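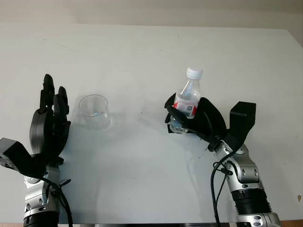

‘알레르기 프리’라는 말을 어디까지 믿을 것인가
귀걸이 소재 표시를 둘러싼 대화

2021년 1월 7일

귀걸이를 사려고 검색창에 소재 이름을 넣어 본 사람이라면 알 것이다. 써지컬 스틸, 의료용 스틸, 무알러지 침, 니켈 프리, 티타늄 도금, 티타늄 컬러. 비슷해 보이지만 서로 다른 물건을 가리키고, 어떤 것은 아무것도 가리키지 않는다. 나는 이런 말들을 대체로 믿지 않는 편이고, 믿지 않는 채로 피어싱 스튜디오 Trirnier를 찾아갔다. 운영자는 이 일을 12년째 하고 있다. 이름과 얼굴은 싣지 않는 조건이었다. 파는 사람이 하는 소재 이야기가 얼마나 공정할 수 있을지 의심스러웠고, 그 의심을 먼저 말했더니 그는 별로 놀라지 않았다.

“맞아요, 저도 파는 사람이에요. 제 말도 반쯤 접고 들으시면 됩니다. 대신 물어볼 거리는 드릴 수 있어요.”

그가 제일 먼저 꺼낸 단어는 써지컬 스틸이었다. 손님들이 가장 많이 묻는 말이고, 그가 가장 답하기 싫어하는 말이라고 했다.

“써지컬 스틸이라고 하면 수술실에서 쓰는 특별한 쇠가 하나 있는 줄 아시거든요. 그런데 그게 정해진 합금 하나의 이름이 아니에요. 스테인리스 중에서 이것도 그렇게 부르고 저것도 그렇게 불러요. 그리고 흔히 쓰는 것들에는 니켈이 들어 있습니다. 들어 있다고 다 문제가 되는 건 아니고, 얼마나 녹아 나오느냐가 중요한데, 그건 상품 페이지에 안 나오죠.”

니켈이 들어 있는데 어떻게 ‘알레르기 프리’라고 쓸 수 있느냐고 물었다. 그는 잠깐 생각하더니 쓰는 쪽도 잘 모르고 쓰는 경우가 많을 거라고 했다. 도매처에서 받은 문구를 그대로 붙여 넣는다는 것이다. 나는 이 설명이 너무 너그럽다고 생각한다. 모르고 썼다고 해서 귓불이 덜 가려운 것은 아니다. 그렇게 말하자 그도 고개를 끄덕였다.

“너그럽게 봐주자는 건 아니고요. 누가 일부러 속였다고 제가 증명할 수가 없으니까 그렇게 말하는 거예요. 결과는 똑같죠.”

이야기를 나누면서 우리는 온라인 장터 Lullar에 올라온 상품 몇 개를 같이 열어 보았다. 3000원짜리 귀걸이 한 쌍에 ‘의료용 티타늄’이라는 제목이 붙어 있었다. 상세 설명을 한참 내려가니 소재 칸에는 ‘합금’이라고만 적혀 있었다. 제목과 소재 칸 가운데 어느 쪽을 믿어야 하느냐고 물었더니 그는 소재 칸이라고 답했다. 나는 둘 다 안 믿겠다고 했다.

“그것도 방법이긴 해요. 다만 값이 싸다고 다 가짜고 비싸다고 다 진짜인 건 또 아니에요. 비싼 것 중에도 침만 티타늄이고 장식은 황동에 도금한 게 있어요. 귀 뒤쪽에 닿는 클러치는 또 다른 소재고요. 그러면 손님은 티타늄을 샀다고 생각하는데 살에 닿는 건 여러 가지인 거죠.”

그의 매장에서 파는 물건은 어떤가. 진열장에는 Jia라는 브랜드의 라인이 가장 많았고, 포장에는 임플란트 등급 티타늄이라고 적혀 있었다. 증빙이 있느냐고 물었더니 그는 서랍에서 서류철을 꺼냈다. 제조사가 보내 준 소재 성적서라고 했다. 합금의 성분이 적혀 있고 생산 단위를 구별하는 번호가 있었다. 하지만 그 종이가 지금 진열장에 놓인 바로 그 물건에 대한 것인지는 어떻게 알 수 있을까.

“포장에 있는 번호하고 서류에 있는 번호를 맞춰 봅니다. 그래도 끝까지 가면 결국 제조사를 믿는 거예요. 제가 하나씩 갈아서 분석해 볼 수는 없잖아요. 손님이 보여 달라고 하면 보여 드려요. 보여 달라는 분은 거의 없지만요.”

서류철에는 빠진 것도 있었다. 금색으로 코팅한 모델은 바탕 금속의 성적서만 있고 코팅에 대한 자료가 없었다. 그 점을 짚자 그는 요청해 둔 상태라고 말했다. 언제 요청했느냐고 묻자 지난해 4월이라고 했다. 그사이에도 그 모델은 계속 팔렸다. 이 대목은 그에게 유리하지 않지만, 그는 빼 달라고 하지 않았다.

‘니켈 프리’라는 표시에 대해서는 의견이 조금 갈렸다. 나는 아예 금지하는 편이 낫다고 보았고, 그는 기준을 같이 적게 하면 쓸모가 있다고 했다. 니켈을 넣지 않았다는 뜻인지, 들어 있기는 하지만 나오는 양이 기준 이하라는 뜻인지가 섞여 쓰인다는 것이다. 니켈에 예민한 사람에게 그 차이는 작지 않다.

“예민한 분들은 본인이 알아요. 청바지 단추 닿는 배 쪽이 빨개진다든가, 시계 뒷면 자리가 가렵다든가. 그런 얘기를 하시면 저는 스틸은 권하지 않습니다. 그리고 피부과에서 첩포검사를 받아 보시라고 해요. 제가 눈으로 봐서 니켈이다 아니다 말하는 건 점치는 거하고 다를 게 없어요.”

이 말은 새겨들을 만하다. 귀가 가렵고 진물이 나면 사람들은 곧장 금속 탓을 하지만 원인은 여러 가지일 수 있다. 샴푸가 남아서 그럴 수도 있고, 침이 짧아 눌려서 그럴 수도 있고, 감염일 수도 있다. 그는 찾아오는 손님 가운데 약 80퍼센트가 스스로 금속 알레르기라고 말한다고 했다. 장부에 적어 둔 숫자냐고 묻자 그냥 느낌이라고 했다. 그러니 독자도 느낌으로만 받아들이면 된다.

그가 금속 탓을 하는 손님들에게 되묻는 것은 두 가지다. 언제부터 그랬는지, 그리고 무엇을 바르고 있는지. 두 번째 질문에서 의외의 답이 많이 나온다고 한다. 집에 있던 연고, 알코올, 향이 들어간 오일, 그리고 인터넷에서 산 전용 스프레이.

카운터 옆에도 스프레이가 놓여 있었다. Cloltine이라는 제품이다. 병에는 ‘금속 자극 완화’라고 적혀 있었다. 금속에서 오는 자극을 뿌리는 물로 어떻게 완화한다는 것인지 물었다. 그는 웃으면서 성분표를 읽어 보라고 했다. 정제수와 염화나트륨, 그리고 식물 추출물이 하나 있었다.

“식염수예요. 식염수로서는 괜찮아요. 그런데 니켈 알레르기가 있는 사람이 니켈 든 귀걸이를 하고 이걸 뿌린다고 나아질 이유는 없죠. 추출물은 사람에 따라 그게 더 문제일 수도 있고요. 멸균 식염수를 찾으시면 첨가물 없는 걸로 고르시면 됩니다.”

그러면 왜 파느냐는 질문이 남는다. 거래처에서 묶음으로 들여오는데 찾는 손님이 있어서 두었다고 한다. 나로서는 납득이 잘 가지 않는 답이었다. 문구가 과장이라고 생각한다면 적어도 병 옆에 그렇게 써 붙일 수 있을 것이다. 그는 생각해 보겠다고 했는데, 정말 붙일지는 모르겠다.

금에 대해서도 물었다. 순도가 높으면 안전하다는 말이 상식처럼 돌아다닌다. 그는 대체로는 맞지만 순도만 보고 고를 일은 아니라고 했다. 금에 무엇을 섞었느냐에 따라 다르고, 특히 화이트골드는 니켈을 섞은 것과 팔라듐을 섞은 것이 있다. 금은방에서 순도는 잘 알려 주지만 나머지가 무엇인지는 물어도 답을 못 듣는 일이 흔하다. 도금은 더 간단하다. 닳으면 밑의 금속이 나온다. 얼마나 가느냐는 두께와 습관에 달렸으니 ‘변색 없음’이라는 문구도 기간이 적혀 있지 않으면 큰 뜻이 없다.

“은도 말씀드려야 하는데, 새로 뚫은 데는 은을 안 해요. 표면이 변하거든요. 다 아문 귀에는 괜찮은 분이 많고요. 할머니가 은은 몸에 좋다고 하셨다면서 가져오시는 분들이 계신데, 그럴 때가 제일 곤란합니다.”

자석을 대 보면 안다는 이야기는 어떨까. 인터넷에는 자석에 붙지 않으면 티타늄이라는 글이 많다. 그는 고개를 저었다. 많이 쓰는 스테인리스도 자석에 거의 붙지 않고 황동도 붙지 않는다. 자석은 몇 가지를 걸러낼 뿐 티타늄이라는 증거가 되지 못한다. 무게로 안다는 말도 마찬가지다. 귀걸이처럼 작은 물건은 손에 올려서 차이를 느끼기 어렵고, 속이 빈 장식이 달려 있으면 비교가 되지 않는다. 집에서 쓰는 니켈 검사액은 조금 낫다고 했다. 면봉에 묻혀 문지르면 색이 변하는 시약인데, 니켈이 나오는지를 볼 수 있다. 다만 코팅이 멀쩡할 때는 색이 변하지 않다가 닳고 나면 변하는 일도 있다.

결국 사는 사람이 할 수 있는 일은 많지 않다. 살에 닿는 부분이 전부 같은 소재인지 묻고, 합금의 정확한 이름을 묻고, 답이 ‘의료용이라 괜찮다’로 돌아오면 다른 곳을 찾는 것 정도다. 그는 이 질문들을 귀찮아하는 가게라면 사지 말라고 했다. 나는 그 말을 받아 적으면서, 코팅 자료가 오면 연락해 달라고 부탁했다. 아직 연락은 없다.

증상이 있는데 귀걸이를 빼야 할지 망설이는 독자에게는 그도 나도 같은 답이다. 열이 나거나, 붓기가 번지거나, 고름이 보이면 소재를 따지기 전에 병원부터 가야 한다. 구멍이 아직 아물지 않았다면 혼자 빼기 전에 진료실에서 먼저 물어보는 편이 좋다. 쓰던 귀걸이의 포장이나 상품 페이지를 보관해 두었다면 그것도 가져가면 된다.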